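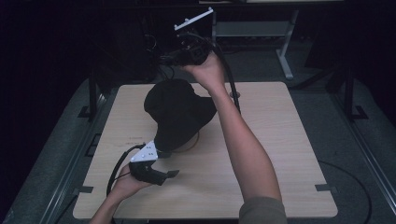 Minutes, software meeting for the Flenik project
November 11, 2025

Present: Thandeka Sithole (chair), Johannes Makhubela, Lerato Steyn, Arnar Sveinbjörnsson (minutes)
Apologies: Jacobus Hlongwane

1. Minutes of the last meeting
Approved with one correction. The loader was changed in August by Lerato and not by Johannes.

2. Marker tracking
Johannes reported on the pose estimates from the white triangular plates on top of the hand-held grippers. When one gripper is lifted and the plate is tilted strongly, the solver sometimes chooses the wrong one of two possible poses. He has checked 70 recordings with the black fabric object on the board, and in 64 of them the track is now complete for both hands. The remaining six have a jump in the right hand.
Thandeka asked if we can simply smooth over the jump. Johannes prefers to reject these frames, as a smoothed path would teach the policy a movement which no person made. Agreed.
Action: Johannes to add the rejection test to the Plestau branch.

3. Segmentation of dark cloth
Lerato said that the mask for black fabric still takes in parts of the gripper, which is also black. She labelled 2,000 frames by hand and trained again. The result is better at the borders but still weak where the fingers come close to the cloth. It was discussed whether to use the tracked gripper pose to cut the gripper out of the mask first. Arnar thinks it is possible if the two clocks agree.
Action: Lerato and Arnar to try it on a small set.

4. Planner
The Nic Giolla planner was tested with two arms in simulation. It is slow when both arms work close to each other above the board, up to 3,645 ms for one plan. Jacobus sent a note that he wants to keep the present planner until this is solved. No decision was taken.

5. Other business
The Bitex licence must be renewed. Thandeka will write to them.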